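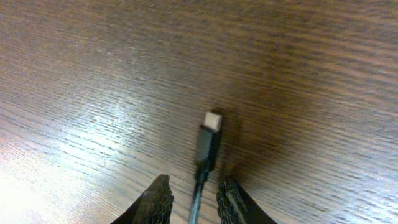 Field and Records > Animal Rescue > Workshop Notebook

August 2026
Rope and Recovery Workshop, Zasumholm station
Entry on the revised dog sling and the coastal callouts

The second version of the sling was tested this month on the training bank behind the station. The first version, sewn in February, held the weighted dummy without trouble but allowed the hindquarters to drop when the line was jerked. The belly panel has now been lengthened by 6 inches and the rear strap moved back to sit in front of the thigh. The load hangs level. No change was made to the chest panel.

Test load was 78 pounds throughout, to match the heaviest dog brought up from the Mansilla ledges last season. The sling was raised and lowered 15 times on the short line. Stitching at the left shoulder ring showed some fraying after the final lift, and the ring has been resewn with the heavier thread. The right side showed none. Both rings come from the same packet, so the fault is probably in the sewing. Check again before the sling goes into the truck.

The Jimov buckles are stiff with gloves on. Colleagues on the upper team have asked for a pull tab, and a short loop of webbing has been added to each for trial. The loops must not be long enough to catch on rock. If they do, cut them off and note it here.

Callout notes, for comparison with the bench work:

The spaniel at Zirnent had gone over chasing a gull and was found on a grass shelf 32 feet down. It was the old sling that went down the cliff. The dog was calm until the sling left the shelf, then twisted toward the rock. The handler kept a hand on the collar for the whole lift – this worked, but it left only one hand for the face. A second clip point on the collar side would free that hand. To be drawn up.

The owner had tried to climb down before the team arrived and had to be talked back from the edge. The advice card should say plainly that owners are to stay where they are, keep other dogs on a lead, and keep calling the animal by name only if it is lying still. The present wording runs to nearly 15 lines and is too long to be read in a hurry.

The vet's report gives a bruised hip and two torn nails. The dog went home the same evening.

Muzzles: the soft pattern is preferred in the medium size. The small size slips off short-nosed breeds and a replacement is needed. The wire basket type stays in the kit for now.

Outstanding:
– collar-side clip point, drawing and one sample
– inspection of the resewn shoulder ring
– shorter wording for the advice card
– wash and dry the old sling, then mark it for training use only

The next lift test will use the wet line. Salt water had stiffened the Mansilla rope considerably by the end of last season, and dry figures alone should not be relied on.

Contact the station office | © Zasumholm Rope and Recovery Workshop | Back to top

This site uses cookies to remember your settings. Accept | Manage choices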